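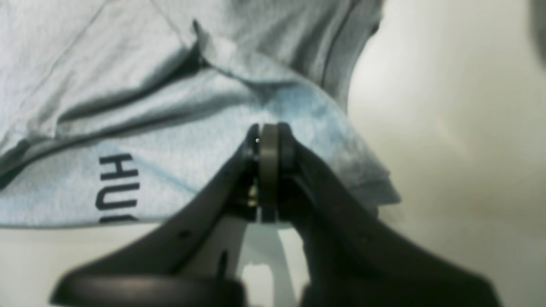 The T-shirt You Do Not Wear Any More

Everybody has one drawer that does not close. In my flat in Surno it is the second from the top, and it is full of T-shirts.

I moved here with 4 of them. When I emptied the drawer on the bed one Sunday, I found shirts from races, from a language course, from a bank where I no longer have an account. Many carried words I would never say aloud. I had kept them because a T-shirt is small, and it always seems that one more will fit.

To learn what to do with them I went to Walczak, a repair and second-hand shop near the tram depot. It takes in 3000 garments in a good month, and the greater part is cotton jersey. The sorting is done by hand at a long table. A shirt is opened, turned, held by the shoulders and looked at from both sides. The people who work there check the neck first, then the underarms, then the hem. A neck that has become wavy cannot be saved. A hem that has come undone takes a few minutes at the machine.

Printed shirts are the difficult ones. Large black letters across the chest may look very good on a plain pale shirt, but the print ages in a different way from the cloth. The cotton becomes soft and the letters stay stiff, until they begin to crack. At Walczak they advise washing such a shirt inside out, in cool water, and never putting the iron directly on the letters. I had done all of this wrong for years.

They also taught me how to fold. You lay the shirt face down, smooth it with the flat hand from the middle to the sides, bring in both sleeves and fold it up from the hem. The smoothing is the part I used to leave out. If the creases are folded in, they are still there when you need the shirt.

What cannot be sold is cut. The back panel gives the best piece, as it usually has no print and no seam. Grikon, a small workshop upstairs, makes it into yarn for bath mats. One mat of the model called Plilness needs 92 metres of yarn and costs 218 zloty. I found this expensive until I stood on one with bare feet.

I brought home a bag of my own shirts again, I must admit, but it was a smaller bag. They are now standing on their folded edge in the drawer, and I can see every colour without lifting anything. The drawer closes if I push it with my knee.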